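Ashby Desktop USB Hub, dark grey
Sold by Ninerum

There comes a point in the life of every desk when the computer runs out of holes. The Ashby is a rectangle with more holes in it. We have tried to find a more exciting way to put that and the marketing budget has now been spent.

It sits flat, it's dark grey, and it goes with whatever colour your desk has become under the paperwork. The lead comes out of one end and finishes in an ordinary USB-A plug, so there's no adapter to buy and then lose behind the filing cabinet. Plug that end into the computer and everything else into the hub. Setup is now complete. You may wish to put the kettle on.
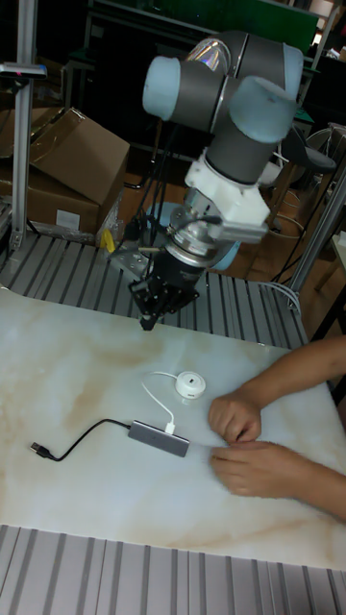

Small gadgets are what it does best: card readers, a mouse, the label printer you were certain you'd use. Stijn Bosman, who looks after our desk range, has run one at home for 2 years and reports that it is "still a hub". We asked for something longer for the page and he went to lunch.

A word on cables. The Ashby won't tidy them for you. If yours currently loop all over the place, they will go on doing so, only now they'll meet in the middle. For the tidying part we sell the Brilport cable clips, 30 to a bag – plenty for one desk and a few to find in the vacuum cleaner.

What's in the box
1 Ashby hub with attached lead
1 instruction sheet, mostly blank

Please don't use it as a coaster. The warranty is 3 years and covers faults in manufacture, and tea isn't one of those.

Also in dark grey: the Disuten monitor stand, which has no holes in it at all.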